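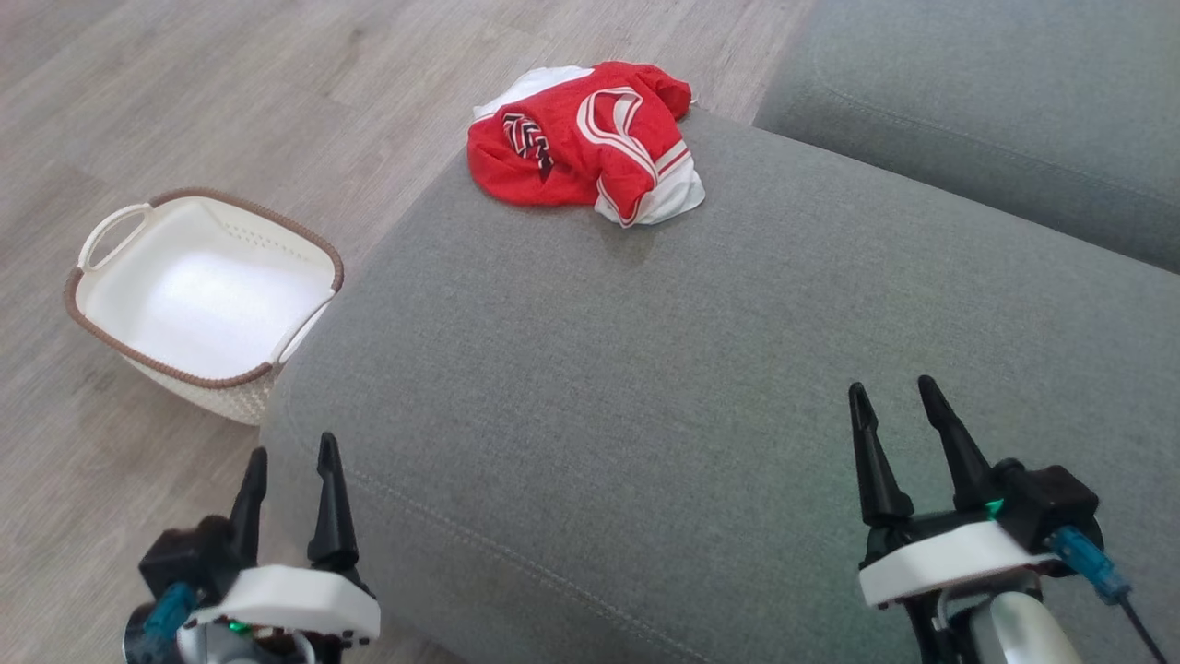

Lemau Street Design Working Group
Minutes of the October meeting, 7:00 p.m.

1. Previous minutes
Approved with one correction. Under item 4, "Drillow Road" should read "Drillow Lane."

2. Curb parking on Drillow Lane
The group reviewed the revised plan for the block between Shih Avenue and the canal bridge. The plan removes 14 parking spaces on the north side and uses the width for a wider sidewalk and street trees. Two loading bays stay in front of the shops. The sidewalk would be 16 feet wide at the narrowest point, measured from the curb to the building line.

Comments received by mail were mostly about deliveries. Shop owners want the bays kept clear until 11:00 a.m. The group agreed to ask for signs with that time on them.

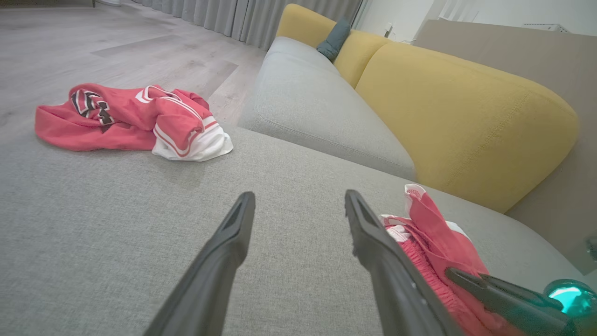
A resident of Stakus Court asked where people who now park overnight on the north side are supposed to go, and said the lot behind the library is locked at 9:00 p.m. The chair replied that later hours at the lot have been requested and no answer has come back yet. The resident asked that this be settled before any spaces are removed. Agreed to add it to the cover letter.

3. Crosswalk at Shih Avenue
The parking survey form also asked about crossing. Of 946 forms returned, most favored a raised crosswalk on the east side. The drainage drawing is still missing. Item held over.

4. Street trees
Nursery quote received for 19 trees, planting included. Spacing near the bus stop needs to be checked against the shelter plan.

5. Other business
Bike racks outside the post office are loose again. To be reported to public works.

Meeting closed at 8:40 p.m. Next meeting in November, same room.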